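# Hanging things up: a small gallery

When I cleared out the back bedroom in April I promised I'd put up a page about it, and then of course the summer got in the way and I did nothing at all. So it is now 17th September and I'm finally sitting down with a pot of tea to do it properly. The whole business started with a wardrobe (a huge brown thing by Jelínek, inherited along with the house) whose door had dropped so far on its hinges that you had to lift it with your knee to get a shirt out. I put up with that for nine years, which my sister says tells you everything about me.

The wardrobe went to a new home in Mernow, where I'm told it is much loved, and ever since then I've been slightly besotted with little open rails. You can see what you own! You can put tomorrow's clothes out the night before and feel like a person who has life in hand. I've collected a few thoughts on them, along with the one picture that I keep going back to, and I'll add more when I get round to sorting the rest.

I should say that I came to this as somebody who has always draped. Chairs, banisters, the end of the bed - if it had an edge, it had a cardigan on it. Ľubomír Sýkora from the choir, who used to work in a gentlemen's outfitters and still folds his scarf in a way that makes me feel ashamed, gave me a lesson one evening after practice, and most of what I know about hangers comes from him.
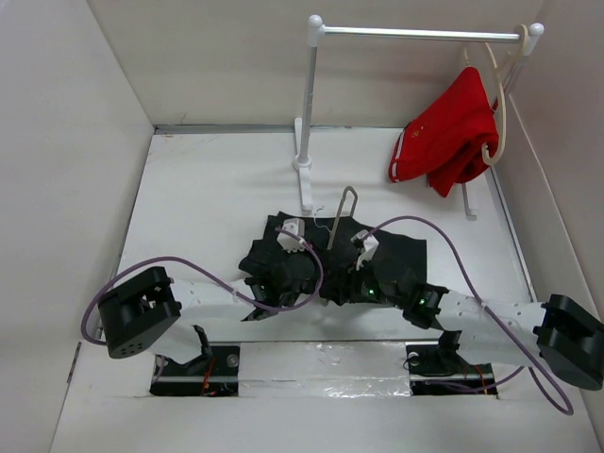

*A little white rail with rounded knobs, a red garment bunched on its cream hanger, and a black one still in a heap on the floor with the wire hook poking out of it.*

I have a real fondness for that moment, with one up and one to go. The red one would have Ľubomír reaching for it straight away, I'm sure, as he can't leave a crumpled thing alone. His way is to lay the garment flat first, slide the hanger in from the bottom so the neck doesn't stretch, settle both shoulders, and only then lift it by the hook. Dark clothes are the worst for this, I find. You can't tell front from back or sleeve from hem, and you end up patting the thing all over in search of the label.

On the matter of wire hangers, opinions in our house are divided. I like them because they take up no room at all, while my sister says they leave points in the shoulders of anything knitted, and she is right about the knitted things. Plastic ones are kinder and a bit fatter, so you fit fewer on. My own rail came from Zarkeo and holds 17 hangers before it begins to lean, and I have learned to stop at that.

Next to go up here will be the hooks in the hall and the shelf for hats, once I've found where I put the screws.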